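Thread on the two-arm sorting project our club is doing this term, mostly for the people at Gumdale who asked how it's set up.

1/ The team is four students plus me. Faraji Were and Atieno Waweru write the code, Idrisa Koech does wiring and mounts, Seema Bajpai keeps the run log. We call the project Clorkel. No meaning, it was free.

2/ The task: two arms, one table, mixed items, and everything has to end up in the right bin. Multimeters in their packages, small orange pieces, pouches, whatever is on the list for that round.

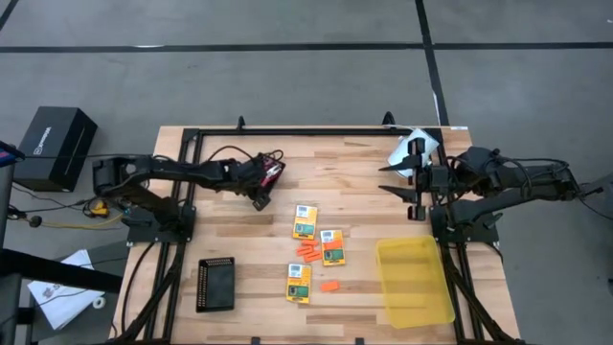
3/ Each arm runs its own program and they share one list of who has claimed what. Most of our early trouble was both arms claiming the same item. Atieno fixed it by making the claim expire after 13 seconds.

4/ We have 370 logged runs so far. 172 count as clean, meaning no human touched anything from start to finish. The rest are mostly dropped items and timeouts.

5/ Item sets we rotate through:

- Set A: packaged meters and loose pieces
- Set B: crayon boxes, pliers, one orange block
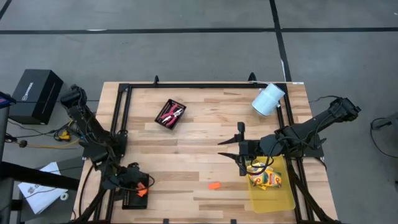
- Set C: three orange blocks and the woven basket

6/ Set C looks easy and has the worst numbers. A block standing on its edge needs a different approach angle from one lying flat, and our first grasp code treated them the same. Faraji split it into two cases in October.

7/ Fingertip height matters more than we expected. A few millimeters too high and the block tips over – too low and the fingers press into the wood and the arm faults. 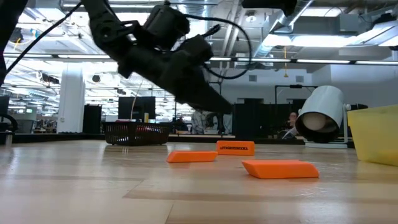
8/ Next up is a speed limit near the middle of the table, where the two arms can reach each other. Idrisa wants it in hardware, Faraji wants it in software. We'll probably do software first.

9/ The code repo is at 1749 commits, and a lot of them say "fix". Noreen Bajwa is helping us clean it up before the Mfaume meet. I'll post the link after that.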